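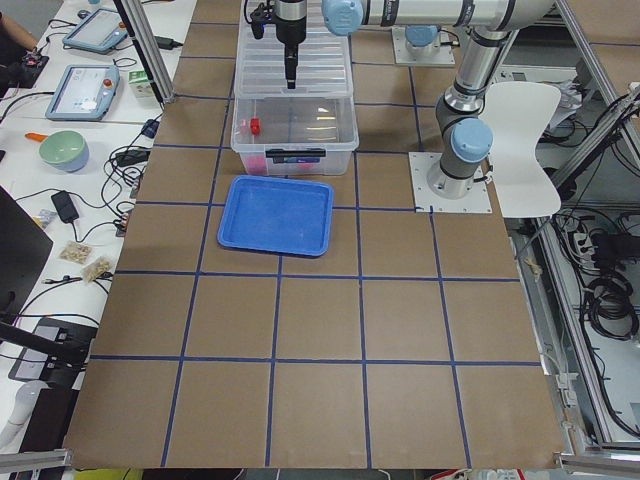
Veerle De Graaf wrote in after the July issue to ask if the picking arms will mean fewer hours on the kitting bench, and when people on the bench would be told. She also said the last item read as if everything had been settled in a meeting she wasn't in. Several others asked much the same thing, so this item goes over what has been decided at Kumham, what hasn't, and what the trial has shown so far.

What has been decided

The arms will take over part of the small-parts picking for the Furnora orders. Small-parts picking is the step where someone reaches into a storage bin, takes out one piece and puts it in the tray for that kit. At the moment it is done by hand on both shifts. The plan is to move 17 of the 97 kits on the Furnora list to the arms first. They are the ones with the fewest kinds of piece in them and nothing soft or bagged.

The other kits stay on the bench as they are now. No date has been set for moving any more of them, and none will be set before the first group has run for a full quarter.

No one is being let go because of the change. Management has put this in writing and the letter is on the board outside the break room. The letter covers everyone on a regular contract. It does not cover agency staff, and we have asked for a separate answer on that. We had not received one when this issue was put together.

What has not been decided

Hours are the open question. If 17 kits leave the bench, there is less bench work, and it has to be made up with something else or the overtime goes. Several people count on that overtime. Management's position is that the returns area has been short of people since spring and can take the difference. Returns work is paid at the same rate but has no evening shift, so for anyone who works evenings because of children or a second job it is a real change.

It also hasn't been decided who looks after the arms once they are running. Our view is that it should be bench staff, with training on paid time, and that the extra duties should show up in the pay grade. The proposal on the table has the training but says nothing about the grade.

How the trial works

The project goes by the name Drudness, which was somebody's idea of a joke and has stuck. It has its own table in the Raju building. The tabletop is brown and marked off in squares with dark blue tape. A clear plastic bin goes toward the far end, with a blue tray in front of it. The gripper comes down into the bin, closes on a piece and lifts it out. The test pieces are small red blocks, chosen so that the team could get the movement right before anyone risked customer parts.

The teach pendants are kept on the white table alongside. These are the hand-held screens used to move an arm and set its positions, and each has a red stop button. Anyone who is going to work near the arms will learn the stop button first and the rest later. Please don't wait for the training if you visit and see something you don't like. Say so, and whoever is at the table will stop it.

Picking from a bin sounds simple if you have done it for years. A person feels for the next piece while looking at the order sheet, and if two pieces are stuck together the fingers notice. The arm has to come down in the right place and at the right height, and then close on one block without dragging the one beside it. Much of the trial time has gone into that.

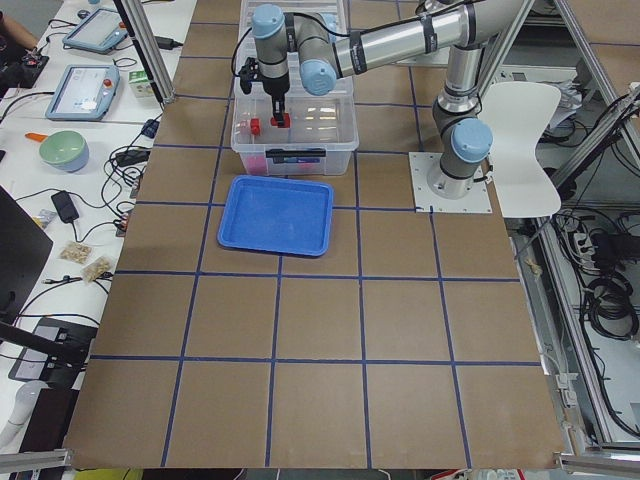 What Ji-hoon Ki found

Ji-hoon Ki has been splitting his week between the bench and the trial, and he agreed to let us use his notes. They are summarized here with some of the machine settings left out.

He says the picks themselves are steady when the bin is well filled and get worse as it empties. Pieces lying against the wall of the bin are the hardest, as the gripper has little space to open next to the plastic. On the bench people tip the bin toward themselves when it gets low. The arm can't do that, so the bin will need to be refilled earlier than we are used to.

The arm is slower than a practiced person. In his timing, a tray that takes him some six minutes by hand took the arm 20. He expects the gap to shrink but not to close. The case for the arm is that it can run through breaks and shift change, and he thinks it should be described to people in those terms, as the early talk about speed made bench staff feel they were being compared with it.

He also noticed that he was more tired in a different way at the end of a trial day. His wrists and shoulders were fine. His eyes were not, and he had stood in one spot most of the afternoon waiting for something to go wrong. He has asked for a proper high stool and for the watching to be rotated every hour. The rotation has been agreed to. The stool has not, and he would like it noted that he has asked for it before.

On noise he has nothing to report. You can hold a normal conversation next to the table.

What changes on the bench

For the kits that move, the bench job becomes filling bins, checking finished trays and dealing with whatever the arm couldn't pick. Checking a tray someone else has filled is slower than checking your own, and the time allowed for it needs to reflect this. The current draft allows the same time as now. We have sent that back.

Bins for the arm will have to be set down in the same place every time. People who like to keep their bins close on the left, and there are many of us, will have to get used to it for those kits only. Labels face front.

The quota for hand-picked kits will not be raised to match anything the arm does. This was raised directly and the answer was clear. If your supervisor tells you something different, let us know which day and which shift.

Some of the longer-serving staff have asked if refusing to work with the arms will count against them. For the first group of kits it is by sign-up only. After that there is no promise either way, and we'd rather say so than guess.

Visiting the table

Bench staff from either shift can go over to Raju and watch a run during working time. Ask your shift lead to put you on the sheet. Visits are kept small so that everyone can see. Tie back long hair, leave your lanyard in your locker and keep your hands off the tabletop when an arm is powered.

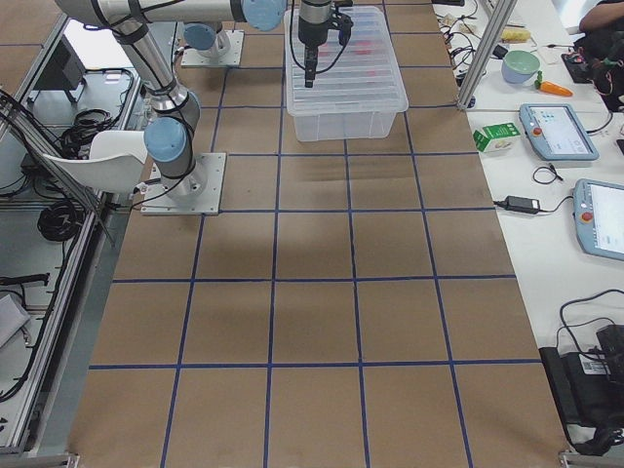 Gripper above the storage box, Drudness table, Raju building.

Sign-up for the first training group closes on 18/08/2024. The form is with the shift leads, and there is a paper copy in the break room for anyone who prefers it. Put down which shift you work now and whether you could do a day in returns if asked. Saying no to returns doesn't take you off the training list.

Questions about agency contracts should still come to us, even without an answer from management yet. The more of them we can forward, the better. Veerle De Graaf's letter has been passed on in full, along with the others that came in by the end of July, and the replies will be printed here as we get them.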